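Student gripper project enters second test phase

February 5, 2020

The robotics club at Stakedau College has begun the second phase of its Flomunach project, in which students use a hand-held gripper tool to record carrying tasks for later playback on an arm. The current task is a balance test: a stainless steel egg rides on a round tray fixed to a wooden handle, and the jaws close on the handle alone.

Ten recordings were kept from the first phase. The target for this one is 100, shared between 16 members. A run is discarded if the egg leaves the tray or the handle turns in the jaws.

"Grip height matters more than grip force," said Fidelina Ñahui, who leads the data group. "Hold it too low and every wrist movement is magnified at the tray."

Faizal Yusof and Hemant Chaudhary are writing the playback software. The club will present its results in March.

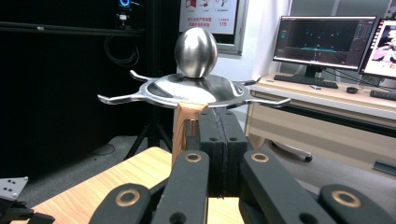 Also in college news

Library opening hours extended during the exam period.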